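Household Hints
Bedroom and Laundry

What a Gripper Taught Us About Clearing a Bed

Posted Wednesday, May 27, 2020

Regular readers know this column will take advice from anywhere: grandmothers, hotel housekeepers, the backs of detergent boxes. This month it comes from a robotics project called Borkamus, which has spent a good deal of effort finding out how to get a piece of clothing off a bed. Most of us would have told them for the price of a coffee.

The method goes like this. A person carries a two-fingered gripper around an ordinary home and does ordinary chores with it, while a camera on the tool records what the fingers are up to. A program called Nella then studies the recordings and tries to do the same chores on its own. The project gathered 1,848 pickups of soft things, all of them from beds. I have a teenager's room down the hall that could have doubled that by dinnertime.

What makes it useful to the rest of us is that two fingers are a terrible way to handle cloth, so every bad habit shows up right away. Ours are the same habits. We have eight more fingers and a thumb or two to cover for them.

Look before you grab

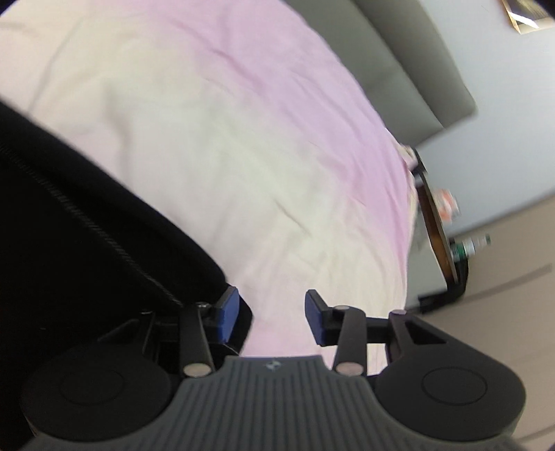
The early recordings went badly for Nella because the people making them were too quick. They went straight in, fingers closing on the way down, and came up with a fistful of duvet and whatever was on top of it. When they were told to stop short with the jaws wide open, line up, and only then go in, the program had something it could copy. Of the 123 test pickups in the slow style, it managed all but 40. With the hurried style it lost more than it lifted, and remade no beds in the process.

At home, the same thing happens when you sweep an armload off the bed and drag the cover halfway to the hamper. Pause with your hand open. It costs a second and saves you from straightening the duvet again, assuming you straightened it the first time.

Pinch low, and pinch a fold

Flat cloth gives fingers nothing to hold. The project's notes say to go for a place where the fabric has already bunched up, and to squeeze from both sides so the fold stands up between the fingers. For velvet, fleece and anything else with a pile, go gently. A hard pinch on velvet leaves a mark that will outlast your interest in the garment.

Dark things on pale bedding are the easy case, for the program and for you before your glasses are on. Black on navy is where socks go to retire. If you lay out tomorrow's clothes at night, lay them on the lightest part of the cover.

Find the seam first

My favorite result was almost an afterthought in the write-up. The people with the steadiest pickups were watching the seams. A seam tells you which way a heap of cloth is lying, and it's stiffer than what surrounds it, so it makes a decent handle for folding. Lift a crumpled top along the shoulder seam and it more or less hangs itself out. Lift it by the middle and you have a rag.

The Khamphan folding method, which I wrote up last spring to general indifference, starts at the seam too. I mention this without bitterness.

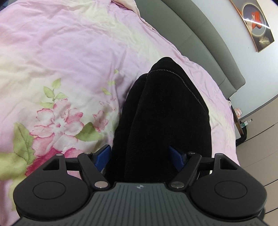 Lift straight up, then carry

The last hint concerns the part after the grab. Dragging cloth sideways takes the bedding along for the ride, particularly when both fabrics are a little fuzzy. Raise it clear of the cover first, then move it. Nella needed 48 extra recordings to learn this. My household is still collecting data.

Next month: Zustness stain sticks, and whether they do anything to gravy.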